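Sketmont 仓库与货架整理教程

本页介绍《Sketmont》中的仓库、货架和传送带。装饰用货架（建造菜单“家具”分类）不具备存储功能，见“家具”页面。

适用版本：1628 及以后。1304 版之前的存档第一次载入时会进行格式转换，转换后原有的货架编号全部重排，需要按本页第四节重新绑定。

一、前置条件

开始之前确认以下项目已经完成：

小镇等级达到 10 级。等级不足时，建造菜单里的“仓储”分类呈灰色，鼠标悬停会显示所缺等级。

已完成 Pruleo 码头的修复任务。该任务奖励仓库蓝图，蓝图只发放一次，不能出售，也不能转赠给好友。如果背包已满，蓝图会进入邮箱，邮箱里的蓝图没有过期时间。

至少有一块已清理的空地，尺寸不小于仓库占地。地块上有树桩或碎石时，建筑预览显示为红色，无法放置。树桩用斧头清除，碎石用镐清除，两者都不返还建造点数。

二、放置仓库

1. 打开建造菜单，选择“仓储”，再选择“基础仓库”。

2. 移动预览到目标地块。预览底部的箭头表示大门朝向，按旋转键可切换四个方向。

3. 大门前必须留出一格道路。没有道路时仓库仍可放置，但居民不会前来存取，状态栏会出现“无通路”图标。

4. 确认放置。施工期间可以移动仓库，移动后施工进度保留；可以取消，取消后蓝图退回背包，材料不退。

5. 施工完成后点击仓库一次，领取完工经验。未领取之前，内部货架不可编辑。

位置选择上，仓库离主要生产建筑越近，居民搬运往返的时间越短。游戏按道路格数计算距离，不按直线计算，河对岸的仓库即使看起来很近，也要绕行桥梁。Bedoya 地区的地形狭长，建议把仓库放在该区中部的十字路口旁。

三、内部货架

每座基础仓库初始有 3 组货架。点击仓库，选择“进入内部”，即可看到货架列表。每组货架有以下三项属性：

类别：决定该货架接收哪一类物品。可选项有原料、食品、器皿、工具、杂项。

优先级：分高、中、低。同一类别有多组货架时，居民先填满优先级高的一组。

保留量：货架中不会被订单或生产建筑取走的最低数量。默认值为零。

类别可以随时更改。更改后，货架上不符合新类别的物品不会立刻移走，而是标记为“待迁出”，由空闲居民逐件搬到其他货架。没有可用货架时，这些物品会一直停留在原位，并占用容量。

“杂项”类别接收所有物品，优先级固定为低。建议全镇只设一组杂项货架，用作溢出时的缓冲。杂项货架过多时，食品和工具会分散在各处，厨房和工坊取料的路线会明显变长。

四、绑定生产建筑

绑定的作用是指定某座生产建筑的产出送往哪一组货架。未绑定的建筑按“最近且有空位”的规则自动选择，通常够用，但在多仓库的布局中容易造成物品错放。

1. 点击生产建筑，打开“物流”选项卡。

2. 点击“输出目标”，列表中会显示所有类别相符的货架。类别不符的货架不显示。

3. 选择目标货架，确认。

4. 需要备用目标时，再次点击“输出目标”下方的加号。备用目标只在主目标已满时启用。

从旧存档升级的玩家，绑定关系在格式转换后会指向错误的编号。最省事的做法是在小镇管理处选择“清除全部绑定”，再从产量最高的建筑开始重新设置。清除操作不影响库存。

输入方向的绑定方法相同，位置在“物流”选项卡的“输入来源”一栏。设置输入来源后，建筑只会从指定货架取料，货架为空时建筑停工，不会自动寻找其他来源。因此原料建筑不建议设置单一输入来源。

五、传送带

传送带在完成 Drilimham 矿区的第二阶段任务后解锁，用于替代居民搬运。

铺设时从起点拖动到终点，系统自动生成转角。传送带不能穿过道路，交叉处需要使用地下段。地下段的入口和出口必须在同一直线上，中间不能有其他地下段。

传送带的方向以铺设方向为准。方向铺反时，选中整段并使用“反转”命令即可，不必拆除。

传送带与货架连接处需要一个装卸口。装卸口分为“入”和“出”两种，外观相近，以顶部箭头区分。常见错误是把两个“入”口接在同一条传送带的两端，此时传送带正常运转，但没有物品移动，也不出现任何警告。

一条传送带可以混装多类物品。末端货架如果只接收其中一类，其余物品会堵在末端。解决办法有两种：在末端前加装分拣器，或把末端货架改为杂项类别。

六、器皿类物品的整理

器皿是最容易占满货架的类别，原因在于陶窑、玻璃坊和集市都会产出，而消耗途径只有餐馆和订单。杯、碗等器皿不可堆叠，每件单独占用一格。
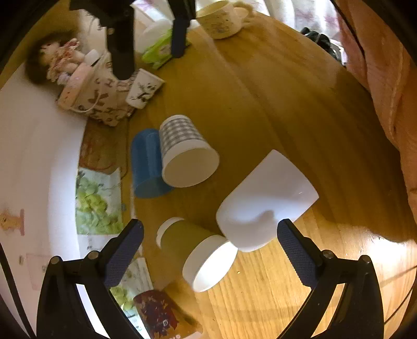

七、整理步骤

以下流程适用于库存已经混乱的小镇，按顺序执行：

1. 暂停所有产出器皿和杂项的建筑。暂停不影响已排队的生产任务，恢复后从断点继续。

2. 在仓库内部打开“库存总览”，按数量排序。

3. 将优先级最高的器皿货架保留量设为零，让订单板优先消耗现有库存。

4. 把集市的收购开关关闭，避免继续流入。

5. 对长期不用的物品执行“批量出售”。任务物品带锁形标记，不会被批量出售选中。

6. 等待所有“待迁出”标记消失，再恢复生产。

7. 恢复后检查每座建筑的“物流”选项卡，确认主目标没有显示红色。

八、常见问题

货架显示有空位，但居民不存入。
检查是否有“已预留”的格子。在途物品会提前占用目标格，搬运居民被其他任务打断时，预留状态要到次日清晨才会释放。

仓库移动后绑定失效。
移动仓库不会改变货架编号，绑定应当保留。若失效，多半是移动后大门前没有道路。补上道路后绑定自动恢复。

拆除仓库时物品去向。
物品优先转入其他仓库，放不下的部分进入临时堆场。临时堆场不受保护，遇到暴雨天气时，其中的食品会变质。拆除前先清空食品货架。

扩建后新货架不在列表中。
退出内部界面再重新进入，列表会刷新。

好友来访时能否取走货架物品。
不能。好友只能与集市摊位上的物品互动。

分拣器不工作。
分拣器放置后默认没有规则，所有物品直接通过。点击分拣器，至少添加一条规则，并指定侧向出口。侧向出口必须接有传送带，否则规则显示为灰色。

九、相关页面

建造菜单一览
订单板与交货时限
Drilimham 矿区任务流程
居民职业与搬运效率
天气对露天物品的影响

本页最后修订：2024年12月7日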